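Talk notes: Floor finishes and footfall noise in small public buildings
Speaker: Masaru Tanabe. Slides: Sekar Sitompul.

Slide 1. Title. Wait for the doors to close. Mention that questions come at the end.

Slide 2. Two kinds of noise. Airborne sound is speech and music. Impact sound starts in the floor itself: heels, chair legs, dropped keys. Most complaints from the Dinstead library were of the second kind. Carpet deals with it but wears badly at entrances.

Slide 3. Hard floors. Tile is heavy and stiff, and it passes impact straight into the slab unless there is a soft layer beneath. Grout does not help. Stress that thickness of tile makes little difference to the room below.
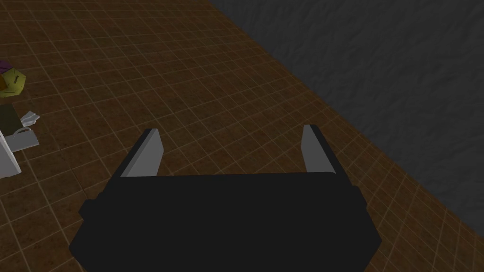

Slide 3: Tiled floor, rendered view.

Slide 4. The Dinstead trial. Six test areas, each with a different underlay. Readings were taken in the room below, at night, with the heating off. Area 4 had to be relaid when the adhesive failed, so its first set of readings is left out. Say this before someone asks.

Slide 5. Results. The Purba underlay gave the lowest readings in the low bands, where footsteps are most annoying. The Grernov sheet did better higher up. Do not read the table aloud. Point to the row for 50 Hz and the row for 810 Hz, then move on.

Slide 6. Timber. Boards fixed directly to joists are the worst case. Floating boards are better, but only with a gap at the walls. One skirting board nailed through into the floor will undo much of the benefit. Sivmont town hall is the case to quote: 57 fixings found through the edge strip.
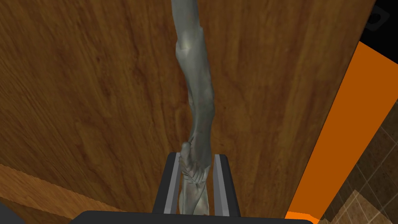

Slide 6: Wood grain, with tall grey sculpture. Rendered view.

Slide 7. Costs. Skip if running late. Figures are in the handout.

Slide 8. Open points. No long-term data yet on underlay creep under bookcases. Second round of readings due in August. Leave the contact slide up during questions.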